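Chapter 3
Sharing the Bench: Rules for Two Arms and One Board

I used to think the hard bit of two-arm work was the grip. Then I spent a winter at Trudham rewriting our cell rules, and most of my red ink went on much duller things: where a cable lies, who may reach in, what an arm does when it has nothing to do. So that's where we'll start, and the maths can wait until Chapter 4.

When two arms share a table, the space between them belongs to one arm at a time. We call that space the common zone. Your cell sheet should say which arm owns it at every step, and what the other one does meanwhile. "Waits" won't do as an entry – waits where, at what height, with its fingers open or shut?

Circuit boards make all this fussier. Tall parts such as capacitors stick up into the path of a finger, so the sheet also needs an approved place to grip. A corner or a frame is usually kinder than the middle of a crowded board.

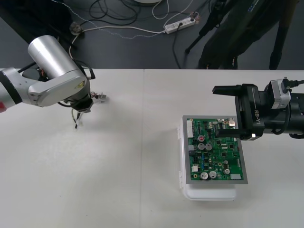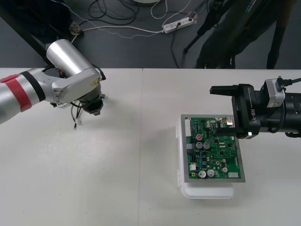 Two views of the bench, with the RB-Y1 gripper on the right, at the top right corner of the board.

Andach Handling Group, Department of Applied Automation, Grirkden

Try writing the cell sheet for this bench before you read on. Mine begins with the right-hand gripper, as it's the one at the board, and I'd give the left arm a parking height of 200 mm above the table. You may well pick something else, and that's fine as long as it's written down and both programs use it.

Then look at the wiring. Cables that hang near a wrist count as part of the arm, so add them to its outline when you plan a move. I missed this in my first draft (I'd measured the metal and stopped there!) and had to redo almost 700 lines of it. Cables on the floor go on the sheet as well, and so does any stand close to the table.

The MacLeod checklist, which we'll use for the rest of the book, has 3 parts: reach, hold and release. We'll take reach first.

3.1 Reach

Draw the table from above and mark how far each arm can go, tool included.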